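Jillton's old reading room gets its tables back

March 15, 2021

If you walked past the Jillton Library annex this month and wondered about the sawdust smell coming out of the side door, I can clear that up for you. The reading room tables are back! I went over to have a look, stayed much longer than I planned, and came home wanting to sand everything I own.

For anyone who moved here recently, the annex is the low brick building behind the post office. It used to hold the newspaper reading room, and later on it was where the craft groups met, and the homework club, and for one long winter the people who do the seed swap. The tables took all of it. By the time the annex closed for repairs last year they had candle wax on them, and glue, and a lot of purple ink from a stamp-making evening that I'm fairly sure I attended. Somebody had also varnished them at some point in a shade I'd call gravy.

The work was done by Nyarko Joinery, the two-bay shop out on the county road. They took the tables away in 3 loads, stripped off the gravy, and found out that the wood underneath was pale. Really pale, like the inside of a loaf of bread. I grew up doing puzzles on those tables and I would have sworn in court that they were brown.

I asked at the shop how long one tabletop takes and got a laugh for an answer, then a proper one. The stripping goes quickly. The sanding doesn't. They start with 80 grit to get the last of the old finish off and work up through finer papers by hand, always along the grain, and the edges get done separately because that's where everybody's elbows have been. After that comes the clear finish, which was picked so the color wouldn't go yellow again in the window light. Two coats, with a light rub in between. (I wrote all this down with great seriousness, as if I were about to do it myself. We'll see.)

The bill for the whole job came to $729, plus delivery. That covers the stripping, the finish, and a set of new feet for the one table that always rocked. You know the one. If you ever sat at the end near the radiator you had a folded bookmark under your shoe the entire time. I made a point of leaning on it and it doesn't budge now, and I'll admit I felt a little sad about that for maybe five seconds.

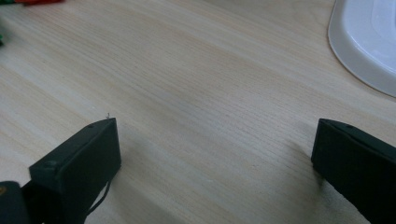 The other question everyone has been asking me is whether we'll be allowed to use them like normal tables, with scissors and snacks and all the rest, or whether they're going to be the kind of furniture you have to whisper near. Good news there. The annex wants them used. There will be mats for cutting and anything with glue, and a stack of plastic trays for paint and beads and other things that roll or drip. Hot drinks are fine with a coaster. Glitter is not fine, with or without a tray, and on that point the woman at the desk was very firm with me.

She also gave me the cleaning rules, which will be taped up inside the supply closet but which I'll pass along here so we can all pretend we knew. Soft cloth, warm water, a tiny bit of dish soap, dry it right after. No spray polish. No scrubby pads. If you spill something that stains, say so right away and don't put a magazine over it and go home. I felt she was looking at me during that last part, and we're back to the purple ink again.

The room itself has had some attention too, though less than the tables. The walls are a soft white now. The blinds on the street side, which for years would only go up on the left, have been swapped out for new ones from Geveo, and they go up on both sides, and I put them up and down several times for the joy of it. The floor is the same old floor. There's a new shelf by the door for bags and wet umbrellas, and the coat hooks have been moved down so the homework club kids can reach them without climbing on the bench.

Chairs are still a sore point. The old folding ones are coming back for now, squeak and all. There's been talk of ordering a set from Anov in the fall, and I saw the catalog page lying out with a sticky note on it, but nothing has been signed and I was told not to get people's hopes up. So please keep your hopes where they are. If you have a cushion you like, bring it.

As for when you can get in, the annex opens for small groups later in March, afternoons only to begin with. Groups are being kept small and spaced out, so you'll need to put your name down ahead of time at the main library desk or by phone. The craft table sessions are first on the calendar, and they're doing paper folding and simple bead work to start. The homework club follows once the schedule with the school is sorted out. The seed swap will be held on the porch this year whatever the weather does, so dress for it.

Masks are needed indoors, windows will be open, and I'd bring a sweater. The radiator is working, but it has always had its own ideas about which end of the room deserves to be warm, and the repairs didn't touch that.

One last thing, for those of you who carved your initials under the tables. I know there are several of you and I know you're grown adults with mortgages. The shop only worked on the tops, the edges and that one set of feet, so the undersides are the way you left them. I got down on the floor and checked. Mine are still there, second table from the window, next to a very bad drawing of a horse that I had nothing to do with.

The sign-up sheet is on the main desk now, and there were still spaces in both of the first 2 craft sessions when I left.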